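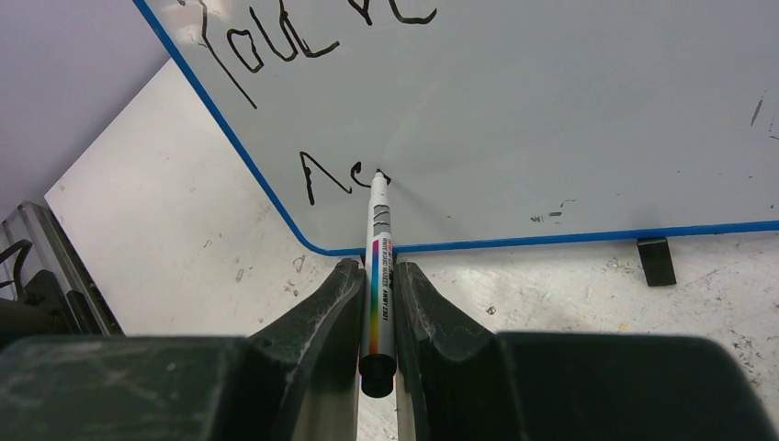
**Figure 3.** Wrist camera view of the whiteboard writing task. The marker is held between the two gripper fingers with its cap posted on the back of the barrel.

### 4.2 Rules for contact tasks with a handheld tool

Writing on a whiteboard is the longest contact task in our set, and it produced the most disagreement between sites when we first drafted the rules. Two labs took part. The Pliltport lab had been recording writing episodes under its own house practice, and the Endale lab started later with a copy of that practice and no one on hand to explain it. After 72 trial episodes the two sets could not be merged. Operators had gripped the marker at different heights, some had removed the cap completely, and episode boundaries did not match. The rules below replaced both practices and were used for all 600 episodes reported in Section 5.

**Tool state.** The marker is uncapped by hand before the episode starts. The cap is posted on the back of the pen and stays there, as in Figure 3. Leaving the cap off changes the length of the tool, and a policy trained on one length presses too hard or misses the board with the other. Markers are replaced when a test stroke on scrap board shows gaps. The operator records the replacement in the session log but does not record the brand.

**Grip.** The fingers close on the barrel, never on the cap alone. The tip must be in view of the wrist camera with the arm at its start pose. If the marker turns or slides during a stroke, the operator finishes the stroke, opens the episode note, and marks the slip. Slips are kept in the data. Early on, the Endale operators deleted them, and the resulting set contained almost no recoveries.

**Board.** The board may lie on the table or be tilted, and its angle to the arm is changed between sessions. It must not shift under the pressure of the pen. Any block or stop used for this purpose is left in place for the whole session. Marks from earlier writing do not have to be fully cleaned off. We considered requiring a clean board for every episode and dropped the idea after Shiyu Bai compared the two conditions on a set of 130 episodes and found no difference in stroke completion. Complete words from an earlier episode are wiped off if they lie where the new text will go.

**Text.** Prompts come from a fixed list of short phrases. Operators may write in their own hand, in print or joined letters, but they may not correct a letter by going over it a second time. A letter that cannot be read by a second person is labeled as unreadable and the episode is kept.

**Stopping.** The episode ends when the tip has left the board after the last letter and the arm is clear of the surface. It also ends at once if a person reaches past the marked line on the table. In that case the operator presses the stop before doing anything else, and the recording is labeled as interrupted. The arm is not restarted from the position where it stopped. It is returned to the start pose at reduced speed, with the marker removed from the gripper first.

**Wear.** Finger pads are inspected at the start of each session. Scuffs and ink are acceptable. A pad is changed if it is torn, if it has come loose from its mount, or if the marker can be pulled out by hand with the gripper closed at its normal force. Our first draft set a fixed replacement interval, but Ayana Hadgu's log from the Pliltport arm showed pads still passing the pull test after 146 sessions, and the interval was removed.

The rules fit on one printed page, which is posted at each station. Session logs at both sites are kept in Skellum, our shared record tool, with one entry per episode and free text for anything the page does not cover. Two points came up often enough in the free text to be added in April. Operators asked whether a dropped marker could be put back in the gripper without ending the episode (it cannot), and whether the room lights could be changed in the middle of a session (they can, if the change is logged).

We have not tested these rules with erasers, brushes, or other soft tools. The grip rule in particular assumes a rigid barrel, and the stopping rule assumes a tool that can be taken out of the gripper by hand.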